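Two-arm teleop: demos look fine, policy lets go too early

Posted in Teaching by Demonstration
Asked by flatbed_hal, 21 May 2025
Viewed 83 times

I have two small tabletop arms with parallel gripper hands, and I drive both of them by remote control from a pair of leader arms. The job is a play kitchen setup. One arm picks up a foam piece and either puts it down on a toy cutting board or hands it over to the other arm. I recorded the demonstrations over two weekends in April with my brother-in-law, who took turns with me on the leaders.

The trained policy reaches the foam pieces well. It closes on them well too. Then in a lot of the runs it opens the gripper while the arm is still up in the air and the piece drops on the table. With the hard plastic pieces this happens much less. With foam it happens in nearly every session.

Things I have tried:

Training longer. No change that I could see.
Throwing out the demos where one of us dropped something. It got a little better.
Slowing playback to half speed. The piece still drops, just later.

I use one fixed camera that sees both hands and the whole table. The gripper value I record is the position of the trigger on the leader, scaled from 0 to 1000, where 1000 is fully open. I do not record motor current. When I play back the demos as recorded, without the policy, the pieces stay in the hand. 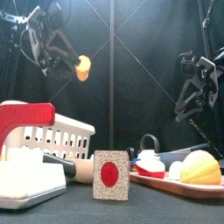
The two arms are recorded as one long list of joint values, left arm first, and the policy puts out both arms at once. My question is whether this is a problem with how I am showing the task or a problem with the recording. I would like to know before I spend another weekend on new demos. I can change the leaders if I have to, but I would prefer not to buy anything.

Shayne Tapsell
Reputation 3779

It is probably both, but start with the recording, as that part is free to check.

Plot the gripper value over time for a few foam demos and a few hard plastic demos. With hard plastic, the trigger usually goes down and stays flat. With foam, most people keep adjusting. You squeeze, you see the foam bulge, you let off a bit, you squeeze again. When you replay one demo exactly, all of that is fine, because the timing is the same as when you made it. A policy that learns from many demos sees hands that are partly closed at all sorts of values in the middle of a carry, and it ends up somewhere between them. For a soft object that can be open enough to let go.

What I would do, in this order:

Check which value you are training on. You want the commanded position from the leader as the action and the measured position from the follower as the state. If you save only one and use it for both, the squeeze disappears. When the follower closes on an object it stops at the object, but the leader keeps going past that point. The gap between the two is what holds the piece. If your training script takes the action from the measured side, the policy learns to close just far enough to touch. I had this exact fault on a rig we call Billey. Replay worked there too, as the replay script was reading the leader file and the training script was not.

Then agree on one squeeze for foam. Close the trigger all the way to the same stop every time and hold it there until the piece is down. Foam can take it. If your fingers get tired and drift, clip a small stop to the trigger so you can rest against it.

Then look at where you pause. Two people with different habits will pause in different places. If one of you stops in mid-air to check where the other arm is, and the next thing in that demo is the gripper opening for a handover, the policy can learn that stopping in the air means opening. You said some of your demos end at the board and some end in a handover. Those are two tasks. I would train them apart first and see if the early release goes away in one of them.

On the handover, the arm that receives should be closed for a moment before the arm that gives starts to open. Make that overlap long enough that it shows clearly in the plot. When I do it by myself with both leaders I say "got it" out loud before I open the giving hand. With two operators it is even more useful.

You do not need motor current for this. It helps with some jobs, but fix the action values first.

rmk_Hellton

Had the same thing on our arms. We moved the camera and it got better. Also make sure your lights are the same every day.

oldpressbrake

I agree with Shayne about the two tasks. I want to add something about the camera, as the answer above is a bit short.

With one fixed camera, the hand can cover up what it is holding, and there are parts of the carry where the policy may not be able to tell if the piece is in the fingers or not. The person on the leaders is standing next to the table and can lean over to look. The policy cannot. A fair test is to sit down and run the leaders while looking only at the camera feed. If you start making mistakes in one part of the job, the policy will have trouble in the same part. We did this at the Flumham makerspace and found that the last bit before the board was close to blind for us.

If you have an old webcam, put it on the wrist of the arm that does most of the picking. If you do not, try raising the fixed camera before you do anything else. You will have to record again after you move it. Do not mix the old demos with the new ones.

I would also put in some demos that start with the piece already in the hand, in mid-air, and go straight to the board. Five is not enough, but you do not need as many as for the full task. They are quick to record, and they show the policy a closed hand that stays closed from wherever it happens to be.

Comments

flatbed_hal: Checked the script. The action was coming from the measured side for both arms. I changed it to the leader values and retrained overnight on the same demos. Foam now makes it to the board most of the time. Handover still drops, so I will split the two tasks as suggested.

Shayne Tapsell: Good. Plot the handovers before you record new ones and look for the overlap.

flatbed_hal: Will do. Is it all right to keep my brother-in-law's demos if he uses the full squeeze from now on?

Shayne Tapsell: Keep the board ones. I would redo his handovers.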